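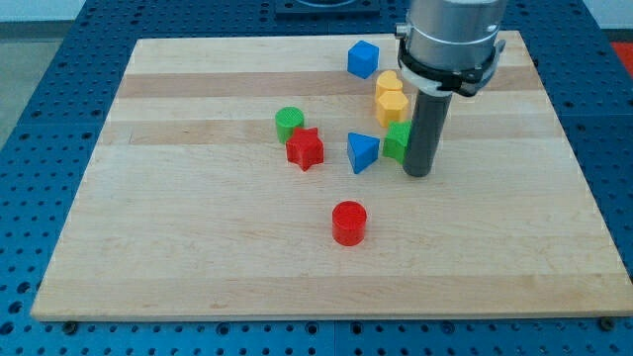
Bohdana asked for notes on how we are recording the push demos by hand, so I am sending them to the whole list. The short version is that we stopped using the space mouse and now do everything with hand guiding: arm in free-drive, one person holding it above the collar, the other at the keyboard. The block set is the printed one, two each of red, yellow, green and blue, and the tool is the plain gray finger with the rounded tip. Start layouts can be crowded. With the finger right up beside the yellow hexagon and the green block behind it, as in the shot at the top, the first move should be straight up, then over, then down again on the side you want to push from. If you drag sideways from a start like that you disturb three blocks and the demo is no use for a single-block instruction.

Things to watch when you record:

Hold the arm, never the finger. Side load on the finger shows up in the wrist torque log and the filter throws out the whole episode.

Keep the tip a few millimeters off the board. If it rubs, the arm shudders and the policy learns the shudder.

Push slowly. The red cylinder likes to swing around the tip if you are even a little off center. When it does, lift, reposition and keep going. Leave those in. We want corrections in the data.

Press the pedal to start only after your hand is settled. A lot of the early Nouri episodes have a second or two of the arm wobbling before anything happens.

Stop the recording with the finger lifted clear of the blocks.

We have 2,049 episodes in the Nouri folder as of this morning. The target for May was 2,000, so I would like to spend the remaining time on quality and not on more of the same. My proposal is 200 new ones that all begin from tight clusters, with one block to be pulled out and moved toward the front of the board. Those are the starts where the current policy fails most often. It goes for the right block but comes in from whichever side is nearest, even when there is another block in the way.

Now to the earlier question:

> Bohdana Karpenko wrote:
>
> I have been doing mine over the remote link from the Pondunard
> office and the delay is fine for reaching but bad for contact. By
> the time I see the block move I have already pushed it too far.
> Can remote and hand-guided demos go in the same training set, or
> should I keep them apart? Also, is anyone still using the Putinix
> controller? Mine drifts when I let go of the stick.

Please keep them apart for now. They can be merged at training time with a source flag, and it is much easier to merge two folders than to pull one apart. I trained on a mix once and the result paused before every contact, the way remote operators do -- it looked careful but it took twice as long and did not push any straighter.

For the delay, try turning the velocity scale down by half once the tip is below block height. Barkix has a setting for this under the teleop tab. You will still overshoot sometimes, but by less.

On the Putinix controller, yes, mine drifts too. Recalibrating helps for a day. A wider dead zone helps for longer, but then small moves feel sticky. If you have another controller at your end, use that one and write it in the session notes so we know which episodes it applies to.

One open point. The finger hides a block from the front camera in some of these starts, and the person guiding the arm can see it from the side while the policy can't. I don't know if we should add the side camera view or skip those layouts. Opinions welcome before I write the layout list.

Yoshinori Honda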